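Skip to content
Search this project Go
Filed under: Manipulation > Bimanual > Software and tools

# Yurt: episode loader, replay and subtask labels for the mug and coaster set

Yurt reads two-arm tabletop episodes, aligns the camera streams with joint states, and writes subtask labels that a policy can train on. It also has a replay tool and a small planner baseline called Jimo. This card covers release 2 of the labels.

## Task

The arms move mugs between a tray and a set of coasters. Which mug goes where is given by a text instruction. The coasters differ in shape, color and surface, and the loader treats each one as a separate placement target with its own ID.

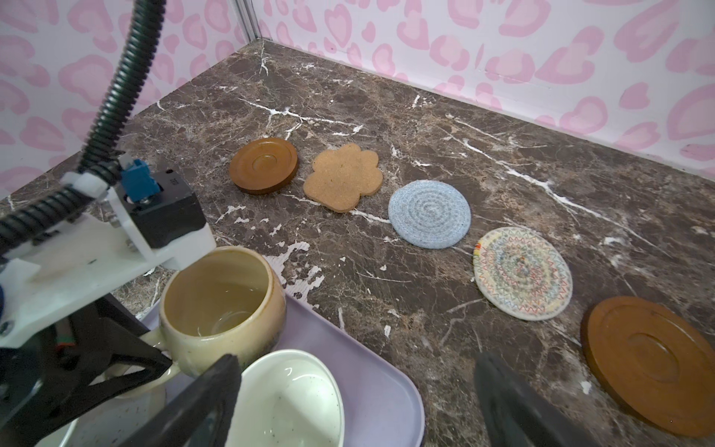 Wrist streams are stored per arm and never merged. Fixed-camera streams get the suffix `_ext`. If you only need one view, pass `--views` with a comma-separated list; the default loads all of them and is slow on a laptop.

## Contents

- 3390 labeled segments, split by episode and never inside one
- joint positions and gripper opening for both arms
- one instruction string per episode
- a `targets.json` file per episode, with coaster IDs and poses in the table frame

Segments are short. The median length is around 600 control steps, and the longest are mostly handle approaches, where the operator re-aimed the wrist before closing.

## Time alignment

Each stream has its own clock. Yurt takes the joint log as the reference and picks the nearest image at or before each step. It does not interpolate images. A step with no image inside the tolerance window is marked `stale` and stays in the file, so the step index remains continuous.
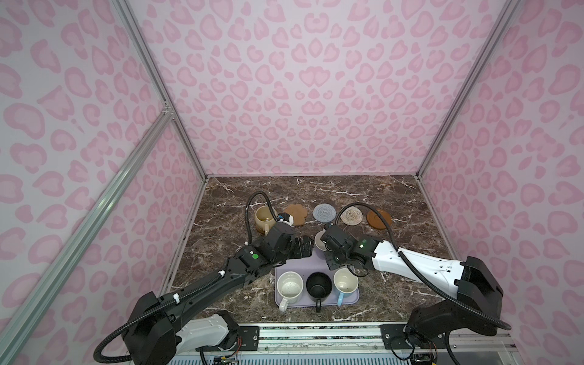

Gripper opening is logged as a raw motor value. The loader scales it to the range 0 to 1 using the limits in `calib.yaml`. Left and right have separate limits. Swapping them will not raise an error — the values simply saturate early, and a learned policy will close on nothing.

## Subtask labels

Labels are `reach`, `grasp`, `lift`, `transfer`, `place`, `retreat` and `idle`, assigned per arm. Both arms may carry the same label at the same step.

Boundaries come from a detector that reads gripper speed and wrist height, followed by a manual pass by Decha Limsakul and Aoife Costello. Where the annotators disagreed, the earlier boundary was kept. `place` ends when the gripper opens past the release threshold, whether or not the mug is centered on its target. Centering is scored separately in `place_error`.
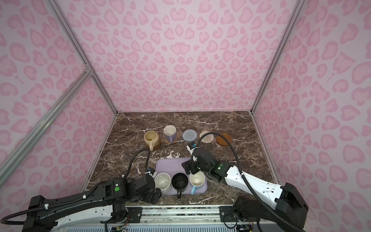 Oluf Thorlacius objected to that rule when the draft went out for review: a mug let go half off its coaster should be labeled as a failed place, he wrote, or the policy will learn that any release is fine. The rule stands for this release. Filter on `place_error` if you want the stricter reading.

## Planner baseline

Jimo takes an instruction and a target list and returns an ordered set of pick and place calls. It reserves the shared space over the tray for one arm at a time. The reservation is a plain lock with a timeout; if the timeout expires, the waiting arm returns to its last clear waypoint and the call is queued again.
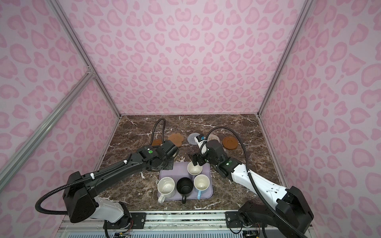 Grasp candidates are ranked by handle yaw first, then by distance to the nearest other mug. Body grasps are allowed only when no handle candidate is reachable. Cable sag is not modeled in the collision check, so keep the margin at its default unless you have your own arm model.

## Running it

`yurt check DATA_DIR`
`yurt replay DATA_DIR --episode N --speed 0.5`
`jimo plan --targets targets.json --dry-run`

Run `check` first. It reports missing calibration files, stale steps and unknown target IDs.

## Known problems

- Target poses drift slightly when a coaster is nudged in mid-episode. Poses are written once, at the start.
- Dark mugs give poor depth, and their masks have ragged rims.
- `replay` ignores the tolerance window if `--speed` is above 1.

Maintainer: Nokuthula Kruger

Comments

Sizwe Du Plessis
Is the lock timeout per call or per episode? The config comment can be read both ways.

Nokuthula Kruger
Per call. I'll fix the comment.

Decha Limsakul
Old label files still load, but `idle` was called `wait` in release 1. Use `yurt migrate` before mixing them.

Sizwe Du Plessis
Migrate worked for me, apart from one episode that had no calib file.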